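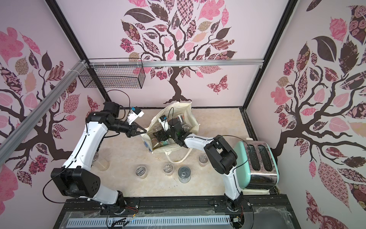 Fig. 1. The canvas bag open on the table top, with containers inside it and in front of it.

Packing small growing kits in a soft bag
Second-year project report, Packaging and Everyday Goods module

1. Background

Growing kits for children and beginners are sold in a lot of gift shops now. A kit is usually a clear plastic cup with a printed label, a lid, a little soil and some seed. The cup is the packaging at first and the plant pot later. This works well on a shelf. It works less well on the way home, when several cups go into one shopping bag with other things and end up on their sides.

Our project looked at how these cups behave in a plain canvas tote bag, and whether the order of packing makes any difference. The brief came from Goden, a small gift shop which sells kits singly and in mixed sets. They wanted to stop using boxes for the sets and had been getting complaints about soil in the bottom of the bag.

2. The kits

We used mixed kits, with tomato as the main variety. We weighed one filled cup at 185 grams with its lid on, and took that as our standard cup. The cups are wider at the rim than at the base, so they do not stand firmly against each other. Two cups side by side touch at the rims and leave a gap below, and in a soft bag a third cup will work its way into that gap.

The lids are the snap-on type. On a flat surface they hold well. We pressed the sides of a cup at the rim by hand and the lid lifted on one side before the cup showed any dent — this was the first sign of where the soil was coming from. 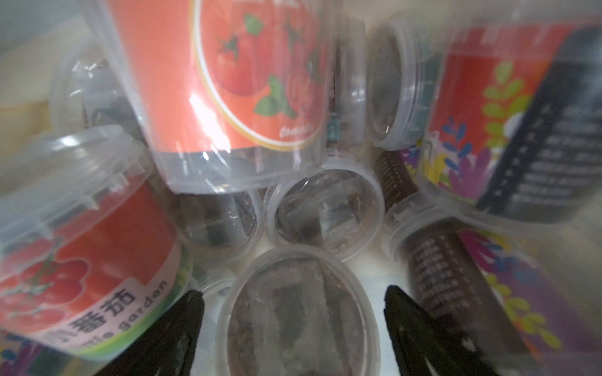
This page was last changed on 30th May.

3. Labels and heaps

The labels matter more than we thought at the start. With the cups in a heap you rarely see a whole label. The tomato picture can be recognised from almost any angle, and so can the cherry tomato one with its red background and clusters of fruit. The small printed text is a different matter. Growing instructions in tiny white letters on a dark panel are hard to read even on a cup standing upright, and on a curved side lying at a slant they are no use at all.

We suggest that the name of the plant is printed on the lid as well. When cups are packed upright the lid is the only part the customer sees on opening the bag.

4. Method

Each trial began with an empty bag and the same set of goods. The bag was packed, lifted by both handles to a height of 60 cm, carried the length of the corridor and put down again. We then looked for lids that had come up and for loose soil. We ran 156 trials in total, split evenly between three packing orders:

Order A: cups first, heavier goods on top
Order B: heavier goods first, cups on top
Order C: heavier goods down one side, cups down the other

A trial was thrown out if a cup had a crack before packing. The first trials were done in November with a paper carrier, but the handles tore and we do not include those results. 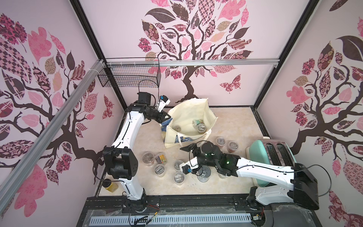 5. Results

Order A was the worst, as expected. Lids came up in most trials and there was soil in the seams of the bag afterwards. Order B was better for the lids but the cups fell over when the bag was put down, as nothing held them at the sides. Order C gave the best result, with only 11 trials showing any loose soil. A jar makes a good wall for this purpose, and one like the jar with the green-and-yellow label, set at the right of the bag with a lidded cup at the left, leaves the middle free for the last items. The bag itself has no stiffness and its mouth has to be held open during packing, or the handles fall inwards and catch on the rims.

We also tried a folded card divider from Yokoyama, a packaging supplier. It kept the cups upright but took up too much space and had to be cut down to fit. Goden did not want an extra part, so we left it there.

6. The work surface

A smooth table top is easy to wipe clean of soil but the cups slide on it. It helped to put everything out first with gaps between the items, and to keep the bag at the back where it could be reached over the goods. Large things such as a toaster are best kept to one side.

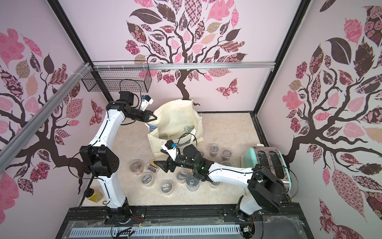

Fig. 4. Containers spread over the surface beside the bag. The toaster is on the right.

7. Recommendations to the shop

Pack the heaviest item first, against one side of the bag. Stand the cups along the other side, lids up, and fill the middle last with flat or boxed goods. Do not put a jar or a can on top of a cup. A strip of paper tape over each lid would cost very little and we think it would stop most of the remaining spills, though we did not have time to test it.

8. Limits of the work

We used one size of bag and one shape of cup. The corridor is level, and a bus or a flight of stairs would shake the bag more. Damp soil may also act differently from the soil in our kits. The trial sheets are in the appendix, under the project name Skistia.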